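Home Shop Repairs Care Guides Store Hours Contact

Search the care guides Go

Filed under: Canvas & Cloth, Cleaning at Home

Canvas Sneakers: Questions We Get at the Counter

Updated 13/08/2021

These are the questions people ask most when they bring canvas shoes into Gukodard, along with the ones that come in by email. The answers cover plain cotton canvas low-tops with rubber soles. If your pair has suede or leather panels, read the suede page first, because water that is fine for canvas can leave a ring on suede.

Can I put canvas sneakers in the washing machine?

You can, and plenty of people do. We don't recommend it for a pair you want to keep. The tumbling works on the glue between the canvas and the rubber rim, and after enough washes the rim starts to lift at the bend behind the toes. Colored canvas also fades faster in the machine. If you are going to do it anyway, take the laces and insoles out, use a mesh bag, wash cold, and skip the spin.

Hand cleaning takes longer. Clear a table with decent light and set out everything before you start.

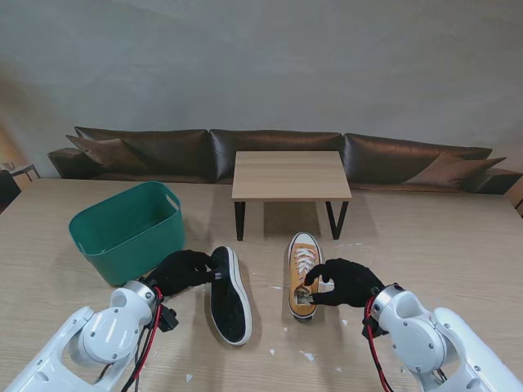 Sandro Santoro

Can I clean two different colors at the same time?

Yes, as long as they don't share water. Brush them dry on the same table if you like. Once you get to the wet part, do the lighter pair first, change the water, and then do the darker pair. Black canvas lets go of a surprising amount of dye the first time it gets wet, and mustard or any other yellow will pick it up as a gray cast that doesn't wash out. Keep a separate cloth for black shoes. Ours has a knot in one corner.

What do I need?

- A shoe brush with bristles that are firm but not stiff
- An old toothbrush for the stitching and eyelets
- Two cloths, one for wiping and one for drying
- A bowl of lukewarm water
- Mild liquid soap, or a canvas cleaner such as Gamavard
- White paper towels or plain white tissue for stuffing
- Something to put it all in

That last item matters more than people expect. A plastic basket with handle holes is easy to rinse out, and you can carry the whole kit to the sink in it. Cardboard boxes go soft the first time someone puts a damp brush back in them.

Is dish soap all right?

A few drops in a bowl of water is fine. The usual mistake is using too much. Soap that stays in the cloth holds on to dirt, so the shoe looks clean for a week and then gets dingy faster than before. If you wipe the canvas with a clean damp cloth and still see suds, keep wiping.

Avoid laundry powder. It doesn't always dissolve in a small bowl, and the grains scratch the rubber.

Do I have to brush them dry first?

Yes. Dry dirt comes off canvas easily. Wet dirt goes into it. Knock the soles together outside, then brush the uppers from the heel toward the toe in short strokes. Go lightly over the toe, where the cloth is stretched tightest and wears through first.

Keep one hand on the front of the shoe you aren't brushing, or on the far end of the one you are. Pushing down on an empty canvas shoe makes the upper fold in, and you end up scrubbing a crease. Some people put shoe trees in. Balled-up paper does the same job.

What order should I work in?

This is how we do it in the shop:

1. Laces out, insoles out if they lift without tearing.
2. Dry brush the uppers, tongue, and rim.
3. Clean the soles.
4. Clean the rubber rim.
5. Damp clean the canvas.
6. Wipe off the soap.
7. Stuff and dry.

The soles come before the canvas so that grit from the tread doesn't end up on cloth you have already cleaned. If you're only freshening up the uppers you can leave the laces in and brush around them. You'll miss the strip under the lacing, but on a quick clean it hardly shows.
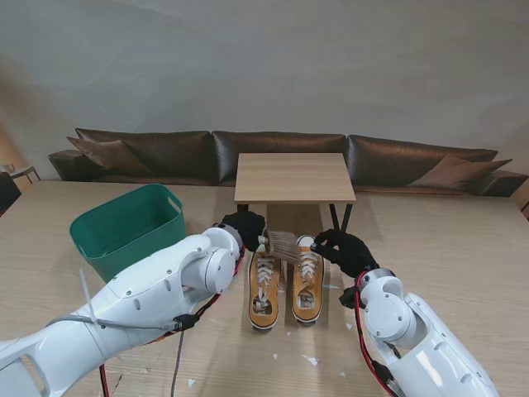

A reader wrote to tell us that she had always cleaned one shoe completely before touching the other, and that the pair never quite matched when it dried. She now does each step on both shoes before going to the next one, and she says the difference in color is gone. We think she is right. The water gets dirtier as you go, and the second shoe gets the worst of it. Side by side also makes it easier to spot a patch you missed.

How hard should I scrub?

Less than you want to. Canvas is a woven cloth, and the color on many pairs sits near the surface. If the bristles are bending flat against the shoe, you are pressing too hard. Three light passes do more good than one heavy one. On a printed design, use only the cloth.

Which brush is best?

For general use, a small wooden-handled brush with medium bristles. We stock the Pinheiro hand brush and a couple of cheaper ones, and for canvas the cheaper ones do well enough. Don't use a brush that has been in shoe polish. Even an old one that seems clean will leave brown marks on light cloth. Nail brushes work on the rim but tend to be too stiff for the uppers.

Wash the brush when you finish, shake it out, and let it dry bristles down. Standing it on its back lets water run into the wood, and the bristles come out in tufts.

How do I clean the white rubber around the edge?

Start with soap and the toothbrush. For scuffs that stay, use a white eraser or a paste of baking soda and a little water, rubbed on with a cloth and wiped off. If your shoes have a thin painted line around the rim, go easy there. Strong cleaners and melamine sponges will take the line off along with the scuff, and we have no good way of putting it back. Follow the line with a damp cotton swab and stop when the swab comes away clean.

Old rubber that has gone yellow all the way through won't turn white again. There are creams that help a bit.

What about the soles?

Hold the shoe upside down, heel toward you, and look at the tread before you wet it. Small stones are easier to find when they're dry. A wooden toothpick gets them out. Metal picks slip and cut the rubber.

Tread patterns change along the length of a sole, and each part traps dirt in its own way. Deep cells under the ball of the foot fill up with packed soil, and you have to brush across them from more than one direction. Fine ribs under the arch only need brushing along the grooves. The heel takes the most wear, and it's where we find the chewing gum. Put the shoe in a bag in the freezer until the gum is hard, then snap it off.

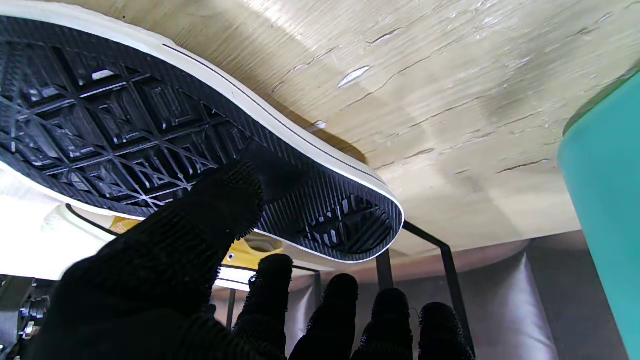 Canvas low-top, sole side up: diamond grid at the forefoot, fine ribs at the waist, separate tread patch at the heel.

Can I soak the soles?

A shallow tray of water is all right if the level stays below the rim. Use soapy water and give it ten minutes. Don't walk off and forget them. Water that gets over the rim wicks up the canvas and leaves a tide line, and then you have to wet the entire upper evenly to get rid of it.

How do I dry them?

Stuff them with white paper and leave them somewhere airy, out of direct sun. Change the paper once it feels damp. Overnight is usually enough in summer. In December, with the windows shut, allow two days. No radiators, no hair dryers, and no clothes dryer. Heat shrinks the cloth and hardens the glue.

Don't use newspaper in light shoes. The ink comes off on the lining.

Pull the tongue forward and open the throat of the shoe as wide as it goes. The toe is always the last part to dry, and if it smells musty a day later, it wasn't ready.

And the laces?

Put them in the bowl with a drop of soap, rub them between your hands, rinse, and hang them over something. White laces that stay gray after two washes are worth replacing. We sell flat cotton laces by the pair, and they cost less than the stain remover.

How do I get the insides clean?

If the insoles come out, wipe them with a damp cloth on both sides and stand them up to dry. If they're glued in, leave them there. Sprinkle baking soda inside, leave it overnight, and tap it out in the morning. Reach in at the heel with a dry cloth first, as that's where sock lint builds up. Pale linings show every mark, and most of those marks are permanent. No one sees them when you have the shoes on.

Should I use a protector spray?

On new or freshly cleaned shoes, yes. We use Idora canvas spray, in the 200 ml can. Two thin coats, outdoors, with the shoes fully dry. It slows down water and coffee but it does nothing for mud that gets ground in. Test it on the tongue first. On yellows and light greens we have seen it darken the cloth slightly until it cures.

How often should I do all this?

Dry brush whenever you notice dirt. A full clean two or three times a season is plenty for everyday shoes. More than that and you are wearing them out yourself.

Do you clean them for me?

Yes, at the repair counter. Drop them off with the laces in and tell us about any stain you already tried to treat, and what you used on it. Bleach especially. We can't undo it, but we need to know before anything else goes on the cloth.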